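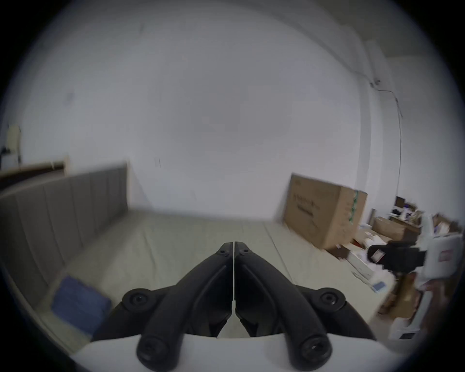 Minutes of the Demonstration Group, Serkix project
July 23, 2024

Present: Valentin Rainer (chair), Alois Zaugg (minutes), the two collectors from Ruchti, one person from Wurport by phone.

1. Minutes of the last meeting
Approved with one change. The rate given for remote-control sessions was for March only and will be marked that way.

2. Bedroom tasks
The Ruchti collectors reported 48 demonstrations with the hand-held gripper, all of them cloth folding on a bed. Rainer went through them and kept 31. Most of the rejected ones failed on tracking. The gripper's position is worked out from its own camera, and when the camera sees mainly fitted sheet and white wall the estimate drifts. A tufted headboard or a stack of boxes within view gives it more to hold on to.

Agreed: before each session the collector makes a slow sweep of the room, headboard side first, and ends over the middle of the bed. Fingers are to be fully closed at the start and at the end of every demonstration so that the files can be cut automatically.

Zaugg asked whether rooms should be tidied first. Rainer said no. Boxes, bags and packaging on the floor can stay where they are, provided the collector has a clear place to stand. Cables hanging on a wall should not be moved between takes.

3. Speed
Several takes are blurred when the wrist turns quickly. Wurport can use them for grasp timing but not for mapping. Collectors will slow down on turns and keep their normal pace on the fold itself. A full fold should take around 29 seconds.

4. Remote control
The Besitz arm was out of service for part of the month with a worn wrist cable. The operator finished 10 remote folds before it stopped. Wurport would like the same cloth used for both methods. Zaugg noted that the blue cloth is the easiest to pick out against a light sheet, and it will be the standard one until further notice.

There was some discussion of whether remote folds are worth the extra time. The operator sees only what the arm's camera sees and tends to regrasp more often. No decision. Rainer will compare the two sets once the arm is back.

5. Actions
Rainer: write the sweep and the closed-finger rule into the collector sheet.
Zaugg: order a replacement wrist cable, send the kept takes to Wurport.
Ruchti: repeat the rejected takes in the same room.

6. Other business
None. Next meeting to be set by email.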